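Adding a bin collision model to your Tratero pick planner

Malte Kettler, Mar 10, 2019

In the last part we got the planner picking grasps from the depth cloud. Fun! But if you ran it on a real bin, you probably saw it propose wonderful grasps that needed the wrist to pass straight through a wall. Let's fix that today.

Before you start, you need Tratero built from source and a camera-to-base calibration you trust.

Step 1. Measure the bin

Measure the inside at the floor and again at the rim. Bins often taper, and a plain box will cost you all the good grasps in the corners. Put both sets of numbers in bin.yaml, in millimeters.

Step 2. Add padding

Set wall_padding to 10 and floor_padding to 5. I began with 25 on the walls and the planner refused anything near a corner, so go small and raise it only if you touch.

Step 3. Model the cables

This is the part I love, because it made such a difference for me! The stock arm model has bare links, and a real arm carries a hose and cable bundle that swings out when the wrist turns. Attach two capsules to the forearm link and one to the wrist, then jog through your usual poses and check that the real bundle stays inside them.

Step 4. Filter, then plan

Sample 1000 grasps, throw out the ones that collide at the final pose, and only then run the path planner on what is left. Doing it the other way round works too, but you'll have time for coffee.

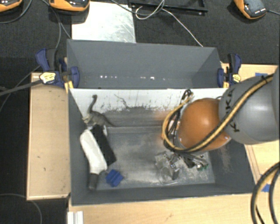 KUKA arm over the front bin, with the cable bundle wrapping around the orange joint.

Step 5. Check the retreat

Run the same collision check on the way out, with the grasped object attached to the tool frame. Ikechukwu Edet sent me a patch that does this in one call, check_retreat(), and it's already in the main branch. Thanks, Ikechukwu!

If every grasp gets rejected, draw the bin model over the point cloud first. Mine was rotated by 90 degrees for a whole evening.

Next part: grasp scoring for cluttered bins.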